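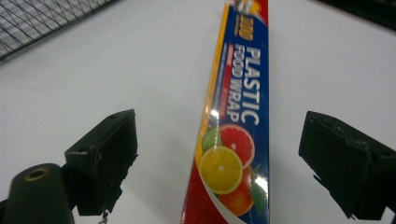
House rules for collecting demos with a hand-held gripper

I've been writing these down on sticky notes for months, and Grímur Mikkelsen finally told me to put them on a page where the whole Drolcombe crew can find them. So this is how I do it, start to finish. If your lab has its own rules, follow those first.

Step 1. Write the task card before you touch anything

One sentence, plain words. "Pick up the box of food wrap and set it in the basket" is a fine card. "Tidy up" is a terrible card, and I have 17 recordings from my first week to prove it! Put the card number in the log, then the name of the person holding the gripper.

Step 2. Check the fingers

Wiggle both of them. Look at the inner faces and edges for chips, and write down any wear you find. A worn pair can stay in use as long as it closes evenly and nothing sharp is sticking out – but don't swap fingers halfway through a task. If you really have to swap, close the batch and open a new one. We mixed two sets on the Sekeo batch and I spent most of August sorting 267 recordings by hand.

Step 3. Pick the object, shiny ones included

People love to grab a nice matte cardboard box and skip anything wrapped in clear plastic. Please don't. A carton of plastic food wrap with the shrink-wrap still on throws glare right over the printing, and groceries look like that in people's kitchens. Leave the wrap on and leave the lights alone. Just note "glossy" in the log.

Step 4. Line up, then pause

Bring the gripper in with the fingers open and one on each side of the object. You want to see a gap on both sides before you close. I hold still for a slow breath here, which feels silly the first few times (you get over it). Long boxes can sit at an angle, that's fine, turn your wrist to suit and don't nudge the box straight with a fingertip. Nudging counts as contact, and contact before the close means a redo.

Step 5. Close, lift, place, let go

Normal speed. Your other hand stays out of it the whole time. If you drop something, keep recording until it stops moving, then mark the take as a drop. Never delete a drop! The Jakudholm folks asked for ours specifically and I had already thrown out 35 of them. Still sore about that.

Step 6. Move things between takes

Turn the object, slide it over, change what's near it. I do a small change every take and a big one when I switch cards.

Step 7. Log before lunch

Fill in the sheet while you still remember. Object, surface, finger set, drops, anything odd. Sugiyama's template works well and I've only added the glossy column.

Last updated Friday, June 17, 2022. If you spot something I missed, add it to the shared sheet and put your initials next to it.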